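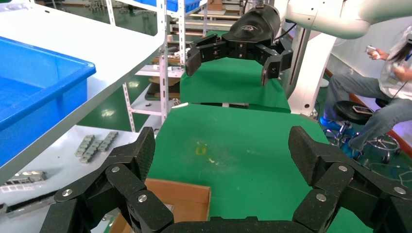

Barnabás Rácz wrote back on the first draft that a dropped part is a nuisance, and that a hand which reports a grip it does not have is a safety matter. I have kept his wording for the opening. Pause, then next slide.

Fault summary. Two-arm cell, sheet-metal parts into a cardboard box. Over 131 cycles in August the right hand reported "grip held" 8 times with nothing between the fingers. In 3 of those the arm went on to the box and ran the full release. The other 5 stopped on the wrist load check.

Cause. The grip signal came from motor current alone. Thin plates with cutouts gave the fingertips little to close on, and when a plate slid out the fingers met each other. Current rose as it would on a real part.
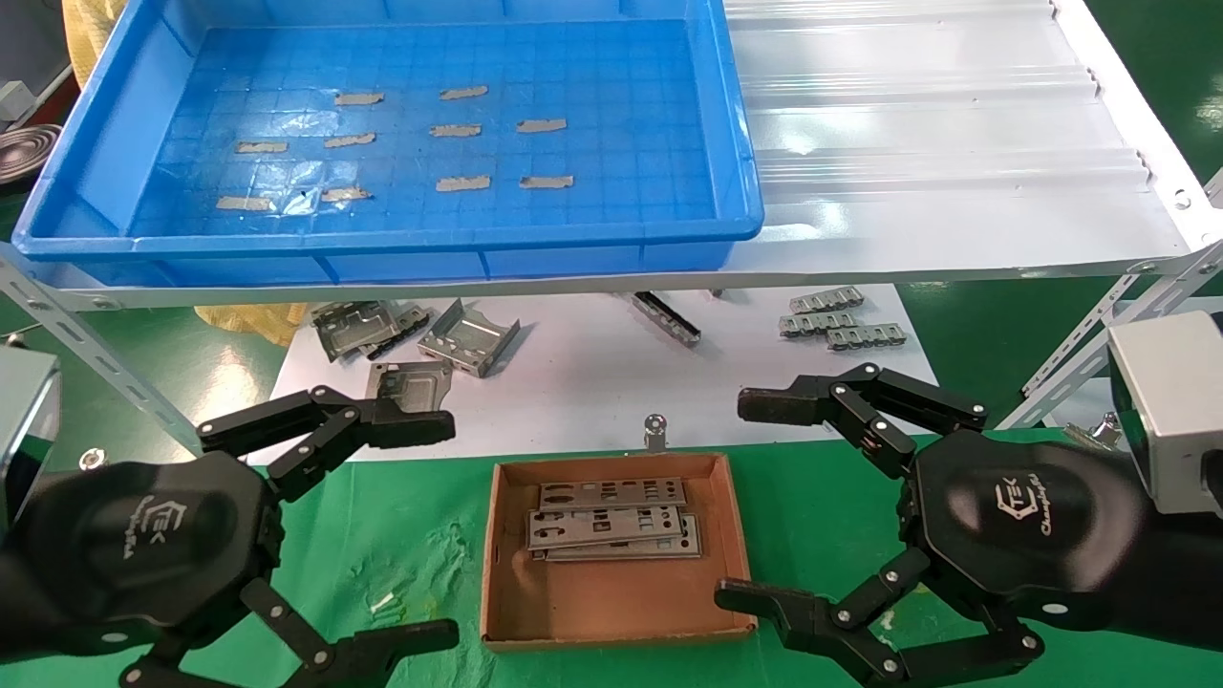
The wrist load check should have caught all 8. Its threshold had been lowered for the lightest brackets and was never set back. Jhair Villca found the old value in the Trirker settings log.

Changes made:
Finger position now has to agree with current before the arm lifts.
Load threshold is stored per part type.
2 mismatches in a row stop both arms, with a manual reset.

Still open: bent plates. Finger position reads wide and the check passes. Take questions on this one last, Zewditu Adugna has the traces.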